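Jestside Clip Submissions - Frequently Asked Questions

Last updated April 11, 2024

What kinds of video does Jestside accept?
Short clips of animals, household mishaps, odd machines, lookalikes and unusual food. Clips must run between 2 and 280 seconds. Anything longer is rejected at upload, and the uploader does not trim files for you.

Do I have to be the person who filmed it?
Yes, or you must hold written permission from the person who did. A repost from another account does not count as permission, even if the other account credits you.

Which file formats work?
MP4 and MOV. Vertical and horizontal clips are treated the same way. Clips with burned-in captions are accepted, but they cannot be entered in the Charbonneau reel, where captions are added in several languages.

What is the Charbonneau reel?
A monthly selection of 240 clips licensed to partner sites as a single package. Selection is made from clips already published on Jestside. You do not apply for it. The reel is not produced in August.

My clip says "Error 3021". What does that mean?
The sound track matched a commercial recording. Remove the music and upload again under the same title. If the music is your own, open a Dorner ticket and attach the original sound file.

What is Dorner?
The rights desk. Dorner handles sound matches, ownership disputes and takedown requests. It does not answer questions about view counts or ranking.

Can I submit a clip of a film or cartoon character lookalike?
Yes, if the animal, person or object is real and you filmed it. Footage taken from the film itself is removed, including footage shown on a TV in the background for more than a few seconds. Do not put the studio's name in the title.

How do I choose a category?
Pick the one that fits the main subject. A cat on a piano goes under Animals - Music is for clips where a person plays. You can change the category once after publishing.

Can I add a still image?
One still per clip, used as the cover. It has to show the same subject as the clip. Covers with added arrows, circles or large lettering are sent back.

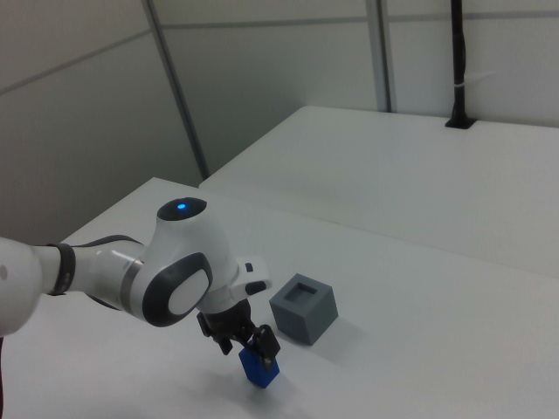
Robotic arm holding a blue block

Why did my view count go down?
Repeat plays from the same device are removed when the daily count is closed. The corrected number is the one used for payment.

When am I paid?
Payments go out through Nernier at the end of the month after the clip was licensed. Your Nernier account name must match the name on your Jestside profile. Unlicensed clips earn nothing from views alone.

Can I take my clip down later?
Yes, from the My Clips page. Copies already delivered to partner sites stay up until the license for that reel ends.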